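Brackets, panels and a lot of tape

Posted 04/10/2019

I've been putting off the Brito panel for a while. It came from a place called Zommont, and I paid 35 dollars for it, which seemed fair for a pressed metal part with no dents that I could find. Shipping took longer than I liked. The plan is the same as in May: get the plastic frame to sit flat on the metal, work out which holes to use, and only then buy hardware. 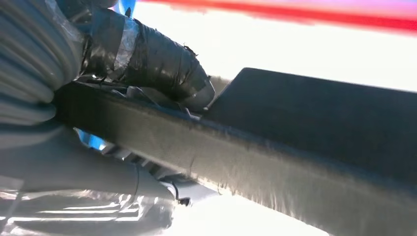
Tape has been the other subject of the week. I used to buy whatever was cheapest at the checkout and it always let go at the ends. Now I get the black kind from Emow, 28 yards to a roll, and keep a roll of clear for going over the top. A strip of clear over black, like the shiny one near the middle of the tube, is how I like to finish a wrap. The black still wrinkles if you pull it unevenly – I haven't found a way around that.

Back to the panel. It has ribs and channels pressed into it, so a flat part only touches it in places. I laid the frame on top without fixing anything, to see how the two line up. A steel table is good for this kind of work. It wipes clean and it is flat, though the glare off it can be hard on the eyes.
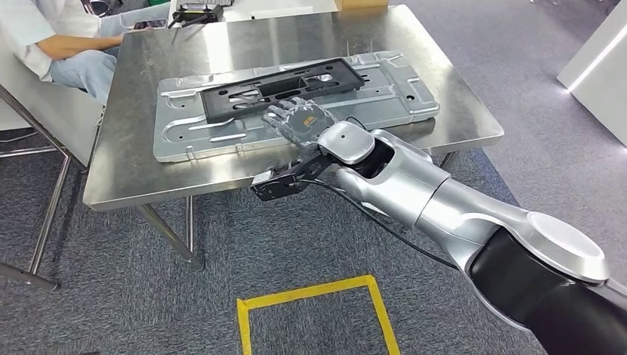
Black frame resting on the ribbed panel, long sides roughly parallel.

I have 2 sets of clips on order from Loravgate, one short and one long. I'd rather use the short ones. If the frame rocks with those, I'll try thin foam between the plastic and the metal before moving to the long set.

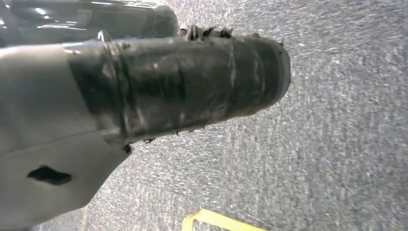

The foam would need trimming to stay clear of the slots, and I'd cut a paper pattern first. I still have the pattern from the last panel, but the holes on that one were spaced differently, so it's no help. The clips should be here next week.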